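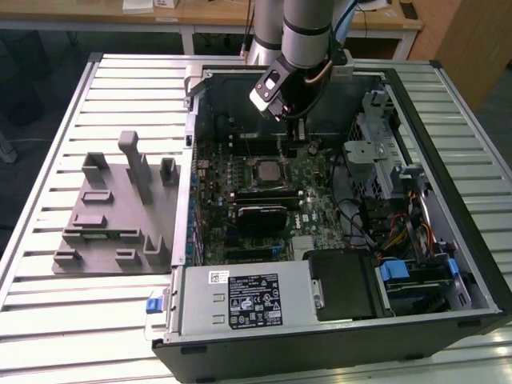
Tower on its side with the processor showing and the graphics card still seated.

Forums > Lirmont Home Computing > Repairs and Old Machines > Cleaning up a tower

Re: Bringing an older tower back, where would you start?

**benchmoth**
Posted Friday, June 27, 2025

Hello all, and thank you in advance for your patience, because I know this gets asked every few months. I've finally cleared a spot for the old desktop that spent the winter under a desk at the Tellton library annex. The plan is new thermal paste, a proper dusting, and then a decision about whether it deserves a new drive. My sister needs something for letters and recipes, so it doesn't have to be fast, and I told her I'd spend up to $200 before giving up and buying her a secondhand laptop.

My question is about the order of things. I like having the case flat with the open side up, since nothing hangs its weight on the board that way, but do you all pull the graphics card before you work around the processor, or leave it? It sits just below the CPU and I keep picturing a screwdriver going into it.

**quiltandsolder**

Oh, I love these projects! Card out first, every time, and I'd take the power lead out of the wall before you even think about it (hold the front button down for a few seconds afterward too). I know it's one more thing to put back, but you'll have so much more room for your hands, and you can give the card its own little dusting while it's on the bench. Mine had a felt mat of cat hair under the shroud.

**oldfanhum**

I'll disagree, in a friendly way. If the card has been happy in its slot for years, I leave it alone and lay a folded dish towel over it. I've broken one slot latch in my life and it was on a card I had no reason to touch. The paste job is 30 minutes of work at most if you don't go looking for more to do.

**benchmoth**

Thank you both. I'm leaning toward taking it out, sorry, oldfanhum! One more while I have you. I'd like a good look at the contacts before anything goes back in, and the board below has its socket open with the silver plate tipped back and no processor in it. There's a coin cell sitting out past the plate as well, and I'm wondering if I should swap it while I'm there.
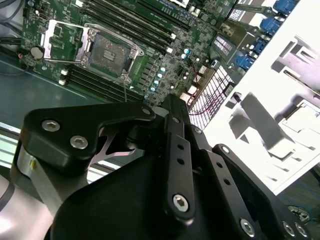
Sockets, coin cells and how much to touch

**oldfanhum**

Swap the cell, yes. It costs next to nothing, and if the clock forgets the date later you'll be back inside the case grumbling. Take a photo of which side faces up before you pry it out. As for the contacts, please look and don't touch. No brush, no cotton swab, no canned air from two inches away. If you aren't putting a processor in for a while, find a plastic socket cover.

**quiltandsolder**

Agreed on the contacts, though I do use a hand blower (the squeezy rubber kind) from a good distance and have never had trouble. A Wodia one has lived in my drawer for years. Go gently with the lever too. It will feel like it needs more force than you want to give it, and that's normal on closing, but it shouldn't feel crooked.

**oldfanhum**

We'll have to differ on the blower. I've straightened pins under a magnifying lamp and I would rather clean dust off my own kitchen ceiling with a toothbrush.

**benchmoth**

Noted, and I'll keep everything soft and dry. I've written up where I am on the tower so far for anyone following along. 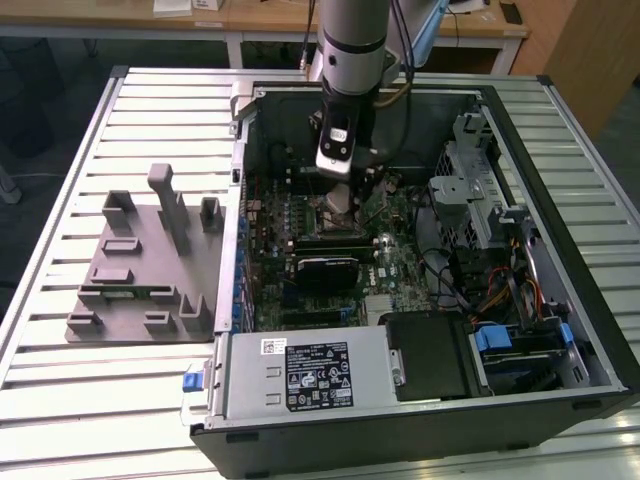
3 min read

I've gone over the wiring, and I'm glad I did it slowly. The black, red, orange and yellow leads loop across toward the drive bays in a bit of a tangle, and I'd like to bundle them out of the way before the drive question gets settled. The two blue clips low down by the drive carrier are such a nice touch, and I wish more cases still had them. I had forgotten how many parts in these older Dell machines are meant to be worked with fingers.

I'm leaving the power supply shut. I'll dust the outside and the grille and that's all. I have a tube of Nazari paste and a stack of coffee filters for wiping, and I plan to do the paste on Sunday after lunch.

**quiltandsolder**

Coffee filters are perfect! Use plastic ties you can reopen on those leads, because you will want to move one of them the minute you've trimmed the last tail. Ask me how many I cut in September.

**oldfanhum**

Good call on the power supply. For the drive, a small solid-state one will fit your budget with plenty left over, and your sister will notice that more than anything else you do. Let us know which size you pick, I may have a spare bracket I can mail you.

Last updated: 2 days ago

Recent in Repairs and Old Machines
- Paste: pea, line or spread?
- Board keeps forgetting the date
- What to do with a box of old drive brackets
- Quiet case fans for a bedroom computer
- Windows 2000 disc, worth keeping?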